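Does a fleece throw really protect a tabletop?

Posted in Home & Furniture, August

I keep reading that you should put a fleece blanket over a good table to save the finish. My sister-in-law swears by it. I have my doubts. Fleece is thin, it slides, and I can't see it doing a thing against a hot mug. The store wants me to buy the Tenow table pad instead, which costs three times as much as any blanket I own. Is either one worth it, or is this just a way to sell stuff?

rugemalira_road
Depends what you want it to stop. Scratches from small things getting dragged around, yes, a fleece helps. Heat, no. Spills, no, and it may be worse than bare wood if you leave a soaked one sitting there. I wouldn't trust the "protects up to 500 degrees" claims on pads either. Protects what, and for how long? They never say.

If you go with fleece, get one big enough to hang over the sides, and wash it by itself the first time. Strong colors can bleed. Pale ones show every coffee drip.
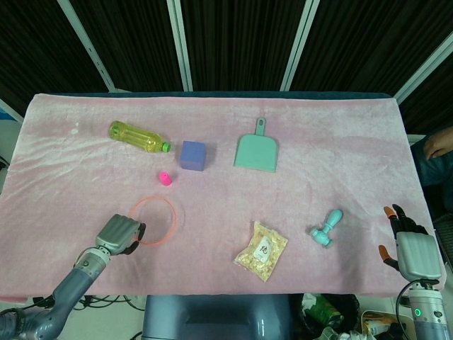
Pale pink fleece over a table, with small household items and toys on top.

Wrinkles don't matter much unless you write on the table. The sliding is the bigger problem. A sheet of rubber mesh underneath fixes it, but check that the mesh is safe for your finish. Some of them stick to varnish over a summer.

Evitz
just use a blanket, had one on mine 9 years no problems

bovis_basement
Nine years with no problems could also mean a tough table. I'd lift it and look at the color underneath. Mine had faded everywhere except where the cover was, and now I can't take the cover off.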